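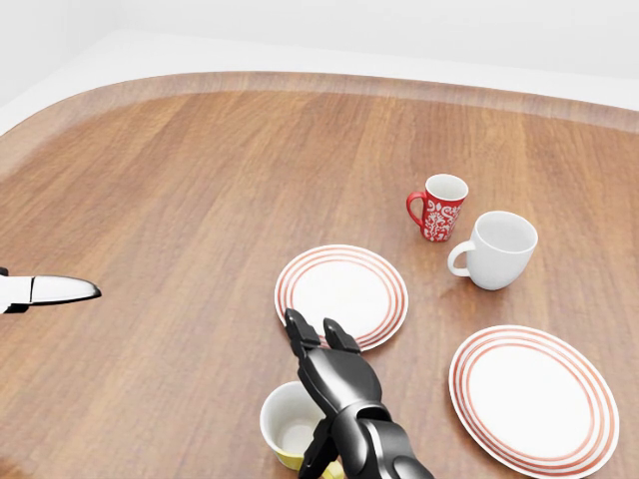 Kendholm canteen services - automation working group
Minutes, 25 April 2023

Present: Felista Khaemba (chair), Bakari Okoth, Stella Mussa, Brian Kinyua (minutes)
Apologies: Shabani Langat

1. Minutes of last meeting
Agreed, with the spelling of Memodell corrected in item 4.

2. Table clearing, simulation work
BO reported on the two-handed clearing task. The simulated set is three mugs and two plates on the wooden table. 300 runs are planned before any floor trial.

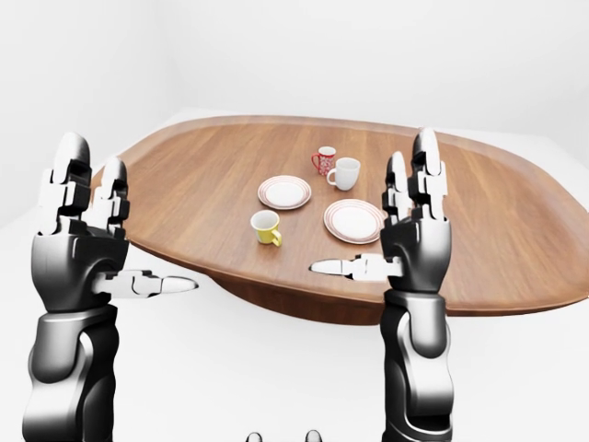

The plates share a red-ringed rim, and the mugs are red patterned, plain white and yellow. SM asked for stacked crockery to be added, as staff on the late shift rarely find it spread out. BO to scope.

3. Effect on posts
FK confirmed that no clearing post will be cut before September. 4 staff will move to tray return and wash-up checks - hours unchanged, grade under review. SM said the wash-up team had not been told and wanted it in writing. BK asked who resets the arms after a stop. Not settled. Staff are not to do it without training.

Action: FK to write to the wash-up team.
Action: BO to draft a 20 minute training session on stops and safe reach.

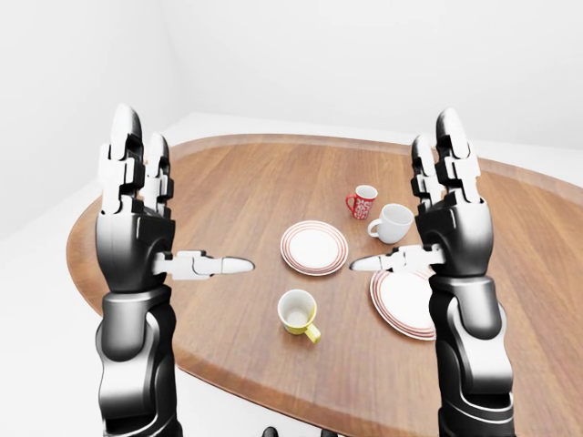

4. Any other business
SL had asked by email whether breakages will still be logged by shift. Yes, on the present form.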